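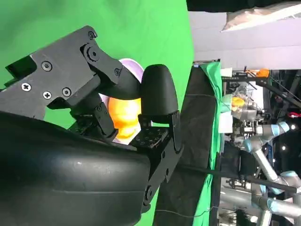
A gripper closed on an orange piece, Siltamthorpe Works, second shift.

October
By R. Mac Mathúna

The notice went up at three in the afternoon, on Grallmont letterhead, beside the door of the handling room. It stated that the 63 employees of the Table Section would be reassigned as Observers, effective with the next shift. Duties were listed overleaf. Observers were to remain seated, to record each placement, and to refrain from reaching.

The last instruction required a second notice. In the first week, 122 instances of reaching were recorded. Most were made by employees of long service, whose hands rose from the desk when an object began to tip. The Section was reminded that the equipment did not need help and that no one would be disciplined on this occasion.

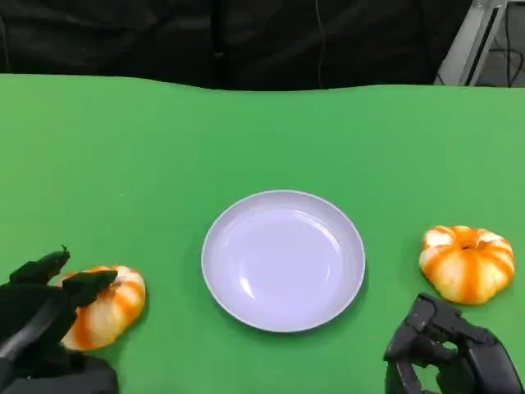
I had worked in the Section since before the merger, and I kept my log in the approved form. Under Remarks I was permitted two lines. On the evening in question I entered that the left hand had the nearer pumpkin under its fingers, that the right hand held nothing, and that the plate between them was empty. I then wrote that my mother used to set a table in that order – the plate first, then whatever the garden had given. The entry was returned with a request to confine myself to placements.

I did so. At the end of the shift I signed the sheet and washed my hands, as the old procedure required. The new one made no mention of it. At the long sink I found most of the Section already there, sleeves rolled, waiting for the water to run warm.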